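The Blue Band

By the time the dishwater was deep enough to cover my wrists, I had already decided that I loved the house on Drelell Street more than any house I had ever slept in, and I had slept in it only once.

It was the washing up that did it! My sister thinks I am out of my mind. She walked through the front room, saw the ceiling, walked back out to the porch and ate her sandwich there. But she hadn't seen the kitchen yet, and she hadn't opened the crate.

The crate came from our grandmother's place in Ornar, by way of three cousins and a damp garage. It said DISHES on the lid in our grandmother's square capitals, and under that, smaller, AND DON'T DROP IT. I read that out loud and my sister came in from the porch with mustard on her chin to see for herself.

We pried up the lid with a butter knife (I know, I know) and there was newspaper, and more newspaper, all of it gone soft as flannel. My sister found the grocery ads and wouldn't be moved from them. Coffee for 70 cents! She sat down on the floor with her back against the stove and read me the price of every cut of pork while I lifted out the plates.

I had forgotten the plates. How do you forget plates you ate from every summer until you were twelve? They had a weight I knew before my hands were all the way around them. Grandma served everything on those plates, pancakes and trout and once, on a dare, a whole raw onion, which my sister ate.

"I got 5 dollars for that," she said from the floor.

"You got sick for that."

"I got both."

I ran the water hot. There's a window over the sink, and the glass is old enough that the apple tree outside ripples when you move your head, and I stood there bobbing like a pigeon for a while before I remembered the soap. Then I got going. Oh, I do like to wash a dish. I like the squeak of it, and the way the gray comes off and the water turns to tea, and how you can't be asked to do anything else because your hands are wet.

We talked about the money while I scrubbed. We'd been talking around it for a week. The roof man from Awwad Brothers had come by and said 3,000 to patch it and a great deal more to do it right, and he'd said it kindly, with his cap off, the way you'd tell a person about their dog.

"We could sell it as it stands," my sister said.

"We could."

"You'd cry."

"I would cry so much."

She folded the grocery ads into quarters and put them in her shirt pocket. Then she got up, dug down to the bottom of the crate, and stopped with her arm in it up to the shoulder. Her face went the way it used to when she'd found the good shell on the beach and didn't want me to know yet.

"It's here," she said.

It was the blue bowl. We both called it that, although it was mostly no color at all, the shade of milk with the light behind it, and only the flowers were blue. They went around it in a band near the rim. Grandma bought it at the Fulell market the winter she was married, in January, with snow in her boots, and she told us that story so often that I could feel the snow. My sister and I used to fight over who got it for cereal. We had a chart. The chart had amendments!

She wouldn't give it to me. She bumped me away from the sink with her hip and washed it herself, inside and out, with just her fingers, and it took her as long as it had taken me to do all the plates. I dried my hands and kept quiet, and you should know what that cost me.

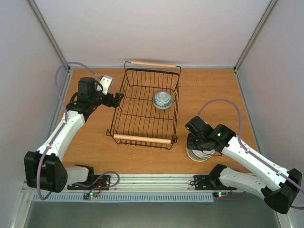 What We Did About the Roof

We did not settle it that night. We ate the rest of the sandwiches by the sink, and my sister kept looking over at the bowl, at its round foot sticking up out of the rack and those flowers down by the wires.

"I've got 800 saved," she said finally. "It was for a canoe."

I said I had some too, and that mine wasn't for anything. She nodded. She asked whether the roof man seemed like someone who would let you pay in pieces, and I said he had taken his cap off, and she said that was good enough for her.

Then she went up to look at the ceiling again, and I could hear her walking back and forth on the boards, talking to it. I put the kettle on. It was raining a little by then, and I found the biggest pot in the house and carried it up the stairs to her.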